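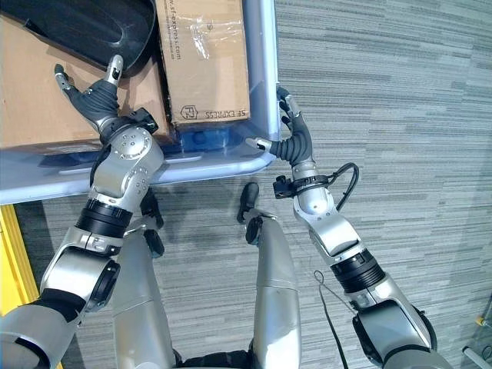 Removing Hard Water Scale from a Stainless Steel Sink

Hard water leaves a chalky film on stainless steel, heaviest around the drain, under the faucet and along the back ledge where water sits. The film is mostly calcium carbonate. Dish soap does not dissolve it, and scouring powder removes it only by scratching the steel underneath. A mild acid dissolves it without abrasion.

This procedure uses Clarno citric acid powder and a Valtora non-scratch pad. Any food-grade citric acid can be substituted at the same strength.

What you need

Citric acid powder, 40 grams
Warm water, 500 ml
Spray bottle with a plastic trigger
Non-scratch pad (white or blue, never green)
Soft toothbrush
Paper towels
Two microfiber cloths, one kept dry
Rubber gloves and eye protection

Before you start

Confirm that the sink is stainless steel. Enameled cast iron, natural stone and composite sinks need other products, and acid will etch marble or limestone counters on contact. If the counter is stone, lay a folded towel along the edge of the sink and keep the spray bottle below the rim.

Check under the sink and on the drainboard for bleach or any cleaner that contains it. Acid and bleach together release chlorine gas. If bleach was used in the sink earlier in the day, run cold water down the drain for several minutes first, and open a window.

Test the solution on a small area near the overflow. Wait ten minutes, rinse and dry. If the finish looks dull or has changed color, do not continue. Some colored and PVD-coated sinks react this way.

Step 1. Wash the sink

Remove the strainer and any rack or mat. Wash the basin with dish soap and warm water to strip off grease. Acid cannot reach scale through a layer of oil, and most reports of the method failing come down to this step being skipped. Rinse well.

Step 2. Mix the solution

Pour the water into the bottle, then add the powder. Close the bottle and shake until the liquid is clear. The water should be warm to the hand. Boiling water softens some bottles and puts acid vapor in the air when sprayed.

Label the bottle with the contents and the month. The mix keeps for a few weeks in a closed cupboard. Discard it if it turns cloudy or grows threads.

Step 3. Apply and hold

Spray the walls of the basin from the bottom up, then the floor. Liquid will run off the vertical sides before it has done much, so press paper towels against them and spray again until the towels are soaked and cling to the steel. Do the same around the base of the faucet, unless the faucet is brass, nickel or gold-toned.

Leave for 15 minutes. Respray any towel that starts to dry at the corners. Slight fizzing is normal on thick deposits.

Step 4. Work the deposits

Peel off the towels and use them to wipe the floor of the basin. Rub remaining scale with the pad, always along the grain of the steel. The grain usually runs the length of the basin, but on some models it turns at the corners - look closely under a bright light before rubbing.

Use the toothbrush around the drain flange and in the seam where the sink meets the counter. Do not use a knife or razor blade on the flange.

Heavy scale may need up to 3 rounds of steps 3 and 4. A longer soak is less effective than a fresh application, as the acid is used up by the deposit.

Step 5. Rinse and dry

Rinse with plenty of cold water, including the faucet base and the underside of the rim. Wipe with the damp microfiber cloth, then dry with the other one. Drying matters here. Water left to evaporate puts down new minerals, and spots can be visible within an hour.

Step 6. Finish (optional)

Put a few drops of food-grade mineral oil on a paper towel and wipe along the grain. Buff until no oil comes off on a clean towel. Water will bead and drain faster for a week or so.

Troubleshooting

White film returns after drying: the scale was thinned but not removed. Repeat from step 3.

Rainbow tint on the steel: heat marks, usually from a hot pan. Wipe with the same solution, rinse and dry.

Brown specks: surface rust, often from steel wool or a can left in the basin. Apply a paste of baking soda and water with a soft cloth, after all acid has been rinsed away.

Gray marks that do not respond to acid: metal transfer from pots. Use a cream cleanser made for stainless steel.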